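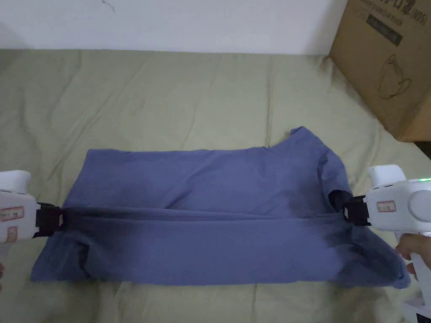 How Does a Cotton Plant Turn into a T-shirt?

By Impi Peltonen
January 2019
231 shares | 50 comments

You may be wearing cotton now. It is used for T-shirts, jeans, socks, towels, bandages and bed sheets. Before it was any of those things it was a plant growing in a field, probably in a hot country a long way from your house.

The plant

Cotton grows on bushes. Farmers usually keep them to about the height of an adult's waist or chest, although some kinds would grow much taller if they were left alone. They need months of warm weather with no frost, plenty of sunshine and a good deal of water. Britain is too cold for growing cotton outdoors. India, China, the United States, Brazil and Pakistan all grow a lot of it.

A few weeks after the young plants come up, small buds appear, and these open into flowers. In the most common kind of cotton the flower is creamy white on its first day. By the next day it has turned pink, and soon after that it drops off.

What is left behind is a green pod called a boll. It rhymes with "hole". Inside the boll are the seeds, and from the skin of each seed very thin hairs begin to grow. These hairs are the cotton. We call them fibres.

Each fibre is a single plant cell that has grown extremely long and thin. While the boll is closed the fibres are damp and shaped like tiny tubes. When the boll is ripe it splits open, the fibres dry in the sun, and the tubes go flat and twist. Under a microscope a dry cotton fibre looks like a twisted ribbon. The twist is useful, as you will see when we get to spinning.

Picking and cleaning

In some places cotton is still picked by hand. The dry cases around the bolls have sharp points, so this is hard on the fingers. In other places large machines drive along the rows and pull the cotton out.

For a long time much of the world's cotton was picked by enslaved people, above all in the southern United States. They were forced to work without pay, and the cloth made from that cotton was sold all over the world. Many of the mills in the north of England were supplied in this way. It is an important part of the history of cotton and you may learn more about it at school.

After picking, the seeds have to come out. This is called ginning, and the machine that does it is a gin, which is short for "engine". The gin pulls the fibres through gaps that are too narrow for the seeds. The seeds are not thrown away. They can be pressed to make oil, and what remains can be fed to cattle.

The clean cotton is squashed into large blocks called bales. A bale is much too heavy for one person to lift. At the Plotummont Mill Museum there is one you can lean on, and it hardly gives at all – it feels more like a wall than a cushion.

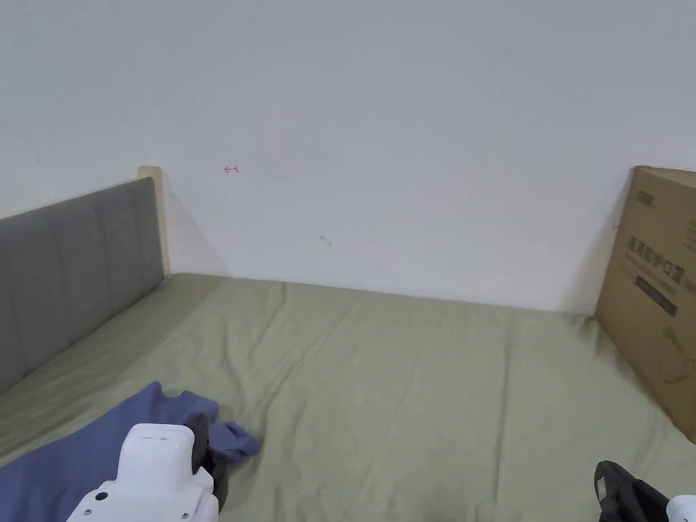 MAKING THE YARN

If you take a ball of cotton wool and pull it, it comes apart easily. The fibres are lying in every direction and only just holding on to one another. To make something strong they need to lie side by side, and then they need to be twisted.

Getting them to lie side by side is called carding. Long ago people did it with two flat brushes covered in wire teeth, dragging one across the other. Now it is done by big rollers with teeth on them. The cotton goes in as a fluffy sheet and comes out as a soft, loose rope called a sliver. You say it "sly-ver".

Then comes spinning. The sliver is pulled thinner and thinner, and it is twisted as it goes. The twist presses the fibres together so that they grip. Remember that each fibre already has little twists of its own, which help it to catch on the ones beside it. The result is yarn. If the yarn is thin enough to sew with, we usually call it thread.

You can try this yourself.

1. Take a cotton wool ball and pull out a small pinch, leaving the pinch joined to the ball.
2. Roll the pinch between your finger and thumb, always in the same direction.
3. Keep rolling and pull very gently, letting a little more cotton come out each time.
4. Stop when you have a piece as long as your hand.
5. Hold both ends and tug.

Now tug a piece of the same cotton wool that has not been twisted. Which one breaks first? If your yarn keeps falling apart, you may be pulling before there is enough twist in it. Go back to step 2 and roll for longer.

Knitted or woven?

There are two main ways to turn yarn into cloth.

Woven cloth is made on a loom. One set of yarns is stretched out lengthways, and this is called the warp. Another yarn, the weft, goes across it, passing over and under. Shirts with collars, jeans and most bed sheets are woven. If you pull woven cloth straight along its yarns it does not stretch very much. If you pull it from corner to corner it stretches more.

Knitted cloth is made of loops. Each loop goes through the one below it. T-shirts and socks are nearly always knitted. When you pull knitted cloth the loops change shape, so the cloth stretches, and when you let go they mostly go back again. This is why you can get a T-shirt over your head without any buttons.

Use a magnifying glass to look at the outside of a plain T-shirt. You should find rows of tiny V shapes. Then look at the inside, where the bumps look more like little waves.

Why does cotton crease?

Cotton is made mostly of a material called cellulose. Cellulose is built from long chains, far too small to see. The chains lie close to each other and are held in place by weak links between them.

When you fold or scrunch cotton, some of the chains get pushed along and some of the weak links come undone. New links then form with the cloth in its bent shape, and so the crease stays there.

Water loosens the links and so does heat. A steam iron uses both. The chains can move again, the iron presses the cloth flat, and as the cloth cools and dries the links form in the flat shape. Polyester is a kind of plastic and it takes in very little water. It creases less than cotton, and clothes made from a mixture of the two come somewhere in between.

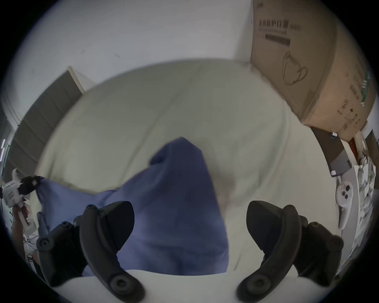
Crumpled blue cloth.

Colour

Most cotton is creamy white when it is picked, although a few kinds grow brown or green. To make it blue or red it has to be dyed. This can be done to the yarn, to the cloth or to the finished clothes.

First the cotton is washed to take off a thin layer of natural wax. If the wax stayed on, the dye would not soak in evenly. Then it goes into a bath of dye and water, sometimes with salt added. Dyes for cotton are made to hold on tightly to the cellulose, but a little may still come out in the first few washes. New dark clothes are best kept away from white ones.

Blue was once made from the leaves of plants such as indigo and woad. Most blue dye now is made in factories.

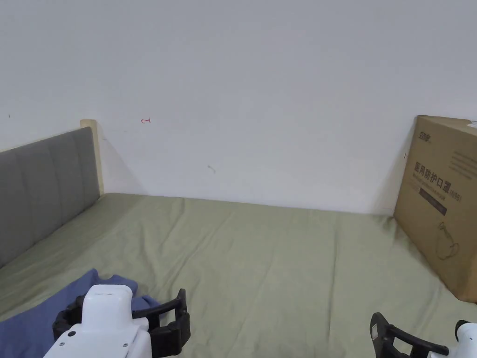
What happens to old cotton?

Cotton can be worn and washed for years. When clothes no longer fit they can be passed on or sold, and when they are worn through they can be cut up for cleaning cloths. Some are shredded and used for stuffing. It is possible to spin the shredded fibres again, but they are shorter than before, and short fibres make weaker yarn. They are often mixed with new cotton for that reason.

Cotton that has not been mixed with plastic fibres will also rot away in soil. To see this, bury a small square of old cotton in a flowerpot in spring, keep the soil damp, and dig it up in November. Bury a square of polyester in another pot and compare them. Label the pots or you will forget which is which.

Words to know

Boll: the pod of the cotton plant.
Carding: combing fibres so that they lie side by side.
Cellulose: the material that most of a cotton fibre is made of.
Ginning: taking out the seeds.
Warp and weft: the lengthways and crossways yarns in woven cloth.

Get our new explainers by email once a month. Ask a grown-up to sign up for you.

Related
How is wool different from hair?
Why do woolly jumpers shrink?
Silk and the caterpillars that make it
What is paper made of?
A day out at the Plotummont Mill Museum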